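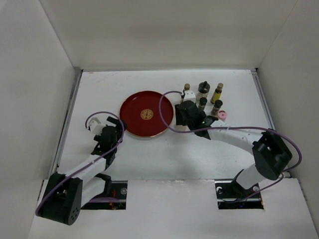 Workshop notebook, August
Finishing room, Piltumness bench
Entry by Chepkoech Kinyua

Subject: stripping and refinishing the Meesuk sideboard doors, second stage

The two doors were taken off their hinges at the end of the first stage and have been stored flat since then. The hinge screws are in a labelled envelope inside the left drawer. Three are not original and are shorter than the rest. They are to be replaced with slotted brass screws of the correct length when the doors are rehung.

Condition before work. The old finish is shellac, confirmed with a drop of methylated spirit on the inside edge of the lower rail, where it softened within a minute. There is a later coat of wax over it, heavy in the corners of the moulding. The veneer on the right door has lifted along the bottom edge for a length of 146 mm. The left door is sound apart from an old scratch across the upper panel, which has been filled at some time with a coloured wax that does not match.

Wax removal. White spirit on cotton cloth, changed often. The corners were cleared with a soft brush and then with a sharpened piece of dowel. A metal scraper was tried on the back of the rail and marked the wood at once. Colleagues are asked not to use one on these doors.

Veneer repair. Hide glue was prepared in the usual way and kept warm in the water bath. The old glue beneath the lifted strip was brittle and came out as dust when a thin palette knife was passed along it. Fresh glue was worked in with the same knife, the surplus pressed out towards the edge, and the strip covered with greaseproof paper and a batten. Four clamps were used. The second clamp from the left slips when fully tightened and should be withdrawn until its pad has been seen to.

The clamps were left on overnight. On tapping along the strip the next morning, one hollow place remained near the corner. It was small enough to treat with a damp cloth and a warm iron, and it now sounds solid. I would still prefer a second opinion before any finish goes over it.

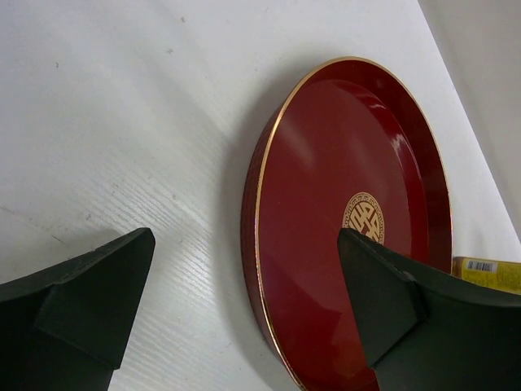 Once the repair had been checked, both doors were rubbed down by hand with the grain, first with 240 grit and then with 320. No machine sanding is permitted on this piece, as the veneer is very thin at the outer edges and has been sanded through in one place by an earlier restorer. That patch is on the left door behind the escutcheon and will be hidden once the plate is back.

Colour. Three trial strips were made on a spare length of the same timber. The spirit stain supplied by Vukora was too red at full strength. Diluted with an equal part of methylated spirit it comes close to the carcase, and it was this mixture that was used on the filled scratch after the old wax had been picked out. The trial strips are marked on the back and kept with the doors.

Shellac. First session completed on both doors: pale polish, thin cut, applied by rubber with very little oil. The room was warm and the polish was drying quickly, so work was stopped when the rubber began to drag. A slight ridge can be felt on the right door near the lock stile. It is to be levelled with worn 600 grit before the next session.

Measurements for the file. Each door is 714 mm high. The carcase opening is 1152 mm wide between the stiles, measured at the top. The same measurement at the bottom has not been taken and is needed before rehanging, as the right foot is lower than the left.

Outstanding matters

Obtain the brass screws. The Lundedia catalogue lists the correct gauge in boxes of 10.

Clean the escutcheons. Soap and water only until it is settled whether the present lacquer is to stay.

Leave the doors for two full days before the second polishing session. They are on the upper rack, faces up, and nothing is to be placed on them.

Ask the owner whether the missing key is to be replaced. The lock on the right door works freely with the workshop's blank, but the left is stiff and has not been opened up.

C. K.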